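Student Project Report: Visit to the Workbridge Demonstration Day
Submitted by Radymyr Horobets, Brormont College, 10 Jun 2020

1. Purpose of the visit
The visit formed part of the second-year module on automation in the home. Students were asked to observe how everyday handling tasks are shown to a machine by a person, and to report on the methods used. The group was received by Workbridge staff, who gave a short talk on safety before the demonstration began.

2. The demonstration
The task concerned small household goods and toys, with an open cardboard box set among them. Work was carried out with hand-held grippers fitted with blue finger pads.
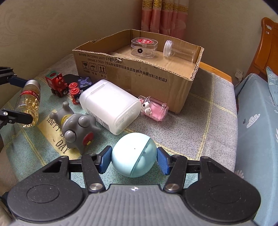

Staff explained that round and smooth objects require a steady approach, and that the operator is expected to keep the wrist level. Questions were taken throughout — most of them on grip force and on the wear of the pads.

3. Observations
The group noted that the choice of angle matters more than speed. Toy cars were discussed at some length, as their wheels leave few flat sides to hold.

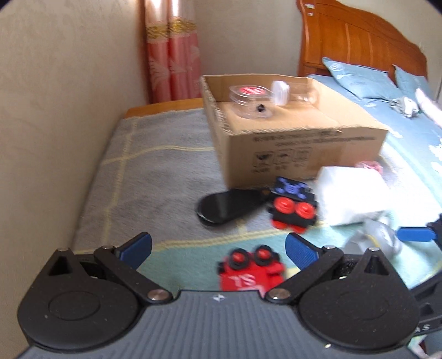

A written guide to the task was promised to the college and is expected in July. The group intends to compare it with the notes taken by the Dalemau party.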